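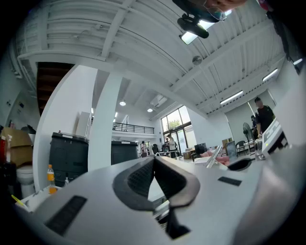

*Glasses on, ceiling lights on.*

## The recipe cards are going in the book!

We asked for old family recipes back in September and hoped we might get enough for a stapled booklet. Well, 326 cards later, we have a real cookbook on our hands, and I have been grinning about it for months.

If you haven't held one of these cards, please come by and do it. There are cards with notes up the sides and across the back, cards typed by somebody whose "e" key stuck, cards that say only "bake until right." Ruth Usuga brought a whole tin of her mother's, and one of them is for a coconut rice that three of us have now cooked at home (I've made it twice, and I'm planning a third go this weekend with less sugar). Her mother measured everything in a blue cup that broke in the eighties, so Ruth stood in her kitchen with a bag of rice and worked it out by eye. It comes to a bit more than a regular cup. We've put it in the book as "one blue cup" with a footnote.

Rocío Londoño is sorting the soups, which is a bigger job than it sounds. We have 10 versions of chicken soup and she won't drop a single one, and after tasting four of them I'm on her side! The version with green plantain and a whole bunch of cilantro stems tied with string is the one I'd start with. Ieva Lūse sent in a cold beet soup so pink that Efraín Quintero asked twice if the color was right. It is. Serve it with hot potatoes on the side and plenty of dill.

The handwriting has been the slow part. "Tsp" and "tbsp" look the same in almost everyone's pen, and a wrong guess with baking soda is a sad way to spend an afternoon. So every baked recipe gets cooked once before it's printed. We still have 7 cakes that need a tester, including a prune one that takes two days and a walnut one with no flour at all. Wilmer Restrepo has the list, and he'll give you a copy of the card along with a sheet for your notes. Write down your pan size, please. We forgot to ask for that the first time and had to go back to people.

A few cards are still missing names. If you turned in the lemon bars with the scalloped border, or the black beans that start with "first, call your sister," tell Rocío so we can credit you properly.

Original cards will go back to their families in paper sleeves as soon as the pages are checked. Cake notes are due to Wilmer by the end of the month, and leftovers are very welcome at the front desk.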